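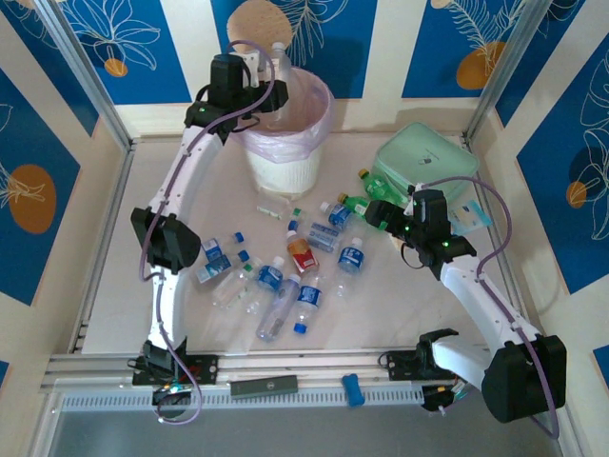 4.2 Setting the collection calendar

Before you start, please have your Avdale account number ready. It is printed on the first page of your welcome letter.

1. Open the Avdale program and choose Calendar from the left menu.
2. Type your street name and press Find. If the street is long, it can be divided into two zones. Choose the zone with your house number.
3. Select the materials you give for recycling. Plastic bottles and metal cans are in one group and cannot be separated.
4. Set the reminder. The factory value is 8 hours before the collection. You can change it to 10 hours.
5. Press Save and wait until the word "Stored" is shown.

Note: In the Cumside zone the calendar changes every January. Repeat steps 2 to 5 when the new calendar is published.

Caution: Do not close the program during saving. The old calendar will be deleted and the new one will not be complete.

If the code 41 is shown, the street was not found. Check the spelling and try again without the house number. For other codes, call extension 2420 and ask for Aušra Adomaitis.

Text revised 2018-11-10 by Abena Quansah.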